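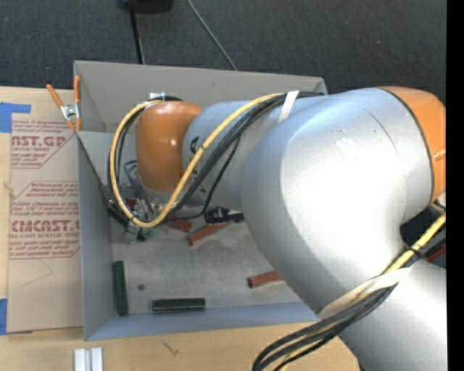 Review: the Senetti Cell Practice Guide, second edition

I work with robot cells in a small integration company, and I bought this guide with my own money. It is a ring binder of 127 pages with a set of laminated check cards. Jodley sells it for a price that made my manager ask twice. I have used it since August, so I think I can say something fair about it now.

What the guide is for

The guide does not replace the official safety standards, and the authors say so on the first page. It takes the next step down: how people should tie, mark, clamp and check the things around an arm when they set up picking work from a bin. The standards tell you to assess the risk. The binder tells you to look at the hose.

The cable chapter

For me this chapter is worth half of the price. The rule is simple. Every cable that crosses a joint needs a loop large enough for the full turn of that joint, and no loop may hang lower than the tool. On the arm at the top of this page, the yellow cable makes a wide loop below the orange wrist, and thinner black strands hang lower toward the gripper. With the card in my hand I would stop at those thin strands and ask for one more tie. A white strap on the forearm and a wider one near the elbow are the kind of holding the authors like, because a soft strap does not cut into the cable jacket.

I disagree with one point. They want a new check of all straps after every 13 hours of running. In our shop this is too often, and people will begin to sign the card without looking.

Fixing the bin

The guide asks for two fixing points on every bin, on opposite corners. One spring clamp on a corner, as I see at the upper left of this gray bin, would count as one point only. The authors accept spring clamps for light parts at low speed – for anything else they want a screw clamp or a stop block. I found this reasonable. I would like a table with weights, but there is none.

Marking and the work surface

This part is weaker. It says that tape on the table must have one color for one meaning, and that sheet material must be stored outside the reach of the arm. Both are good rules. But the text is only two pages, and it does not say what to do when the table is small and also serves for other jobs.

The check cards

The cards are strong and easy to clean. The letters are too small for reading at arm's length, and card 9 has the old number of the emergency stop test. Zanele Moodley at Jodley answered my message and sent a corrected card without cost. The correction is dated May 2025, so newer copies should have it already.

Compared with the Were handbook

The Were handbook is cheaper and has better drawings, but it speaks mostly about fences and light curtains. If your arm stands behind a fence, buy Were. If people reach into the bin between runs, Senetti is more useful.

My rating: four of five. I take one star away for the small letters and the thin chapter on marking.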